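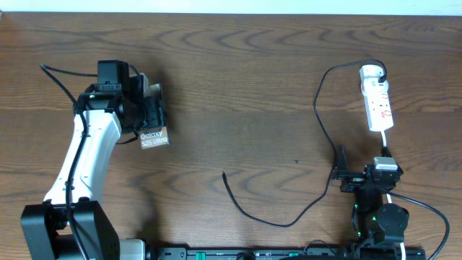
Wood grain is the visible pattern formed on a cut surface by the arrangement of fibres, pores and growth layers in timber. The term is also applied to the direction in which the fibres run, and a piece is said to be cut along, across or at an angle to the grain. Pattern depends mainly on the species and on the plane of the cut. The planks of the tabletop shown have dark, wavy grain on a medium-brown ground, a marking that remains distinct when seen from well above the surface. Straight grain, by contrast, appears as near-parallel lines and is often preferred where a plain finish is wanted.

## Formation

In temperate climates a tree adds one layer of wood each year beneath the bark. Wood laid down in spring (earlywood) has wide cells with thin walls and is usually paler. Wood laid down later in the season (latewood) has narrower cells with thicker walls and is denser. The contrast between the two produces the lines seen on a sawn board. In many tropical species growth is less seasonal, and the lines are faint or absent.

Hardwoods contain vessels, which appear as pores on the end grain. In ring-porous species, such as oak and ash, the larger pores are concentrated in the earlywood. In diffuse-porous species, such as beech and maple, they are spread evenly through the layer. Softwoods have no vessels.

## Effect of sawing

### Plain sawing

The log is cut in a series of parallel passes. Boards from the outer part of the log show arched or looped figure, sometimes called cathedral grain. Little timber is wasted, but the boards are more likely to cup as they dry.

### Quarter sawing

The log is first divided into quarters, and each quarter is cut so that the growth rings meet the face at a steep angle. The figure is straight and narrow. In oak, the rays are exposed as pale flecks. Quarter-sawn boards move less in width than plain-sawn boards and generally cost more.

### Rift sawing

The rings meet the face at an intermediate angle. Ray fleck is reduced, and the lines are close to uniform on both faces. Wastage is high.

## Types of grain

* **Straight grain:** fibres run parallel to the length of the board.
* **Spiral grain:** fibres wind around the trunk. Sawn boards tend to twist.
* **Interlocked grain:** the direction of the spiral reverses at intervals. Quarter-sawn faces show a ribbon or stripe.
* **Wavy grain:** fibres undulate along the length of the trunk. Split surfaces may be ridged, and planed surfaces may show light and dark bands.
* **Irregular grain:** fibres are deflected around knots, burrs or wounds.

Wavy lines on a face are not in themselves proof of wavy grain, as a straight-grained log with an uneven outline can give a similar pattern when plain sawn.

## Working properties

Timber is planed in the direction in which the fibres rise towards the surface. Planing in the opposite direction lifts the fibres ahead of the blade and leaves small torn hollows. Where the direction changes within a board, a steeper cutting angle or a scraper is used.

Strength is greatest along the fibres. Slope of grain, the angle between the fibres and the long axis of the piece, is recorded in structural grading, and steep slopes lower the grade.

## Survey classification

The Pelkonen scale, devised by Rüdiger Steinbach for furniture surveys, sorts boards by the evenness of their figure as judged by eye. It was tested on 578 boards, of which 97 could not be placed in a single class. In-ho Geum later added a separate class for interlocked grain. The scale takes no account of strength and is unsuitable for grading structural timber.

## See also

* Dendrochronology
* Figure (wood)
* Knot (wood)
* Veneer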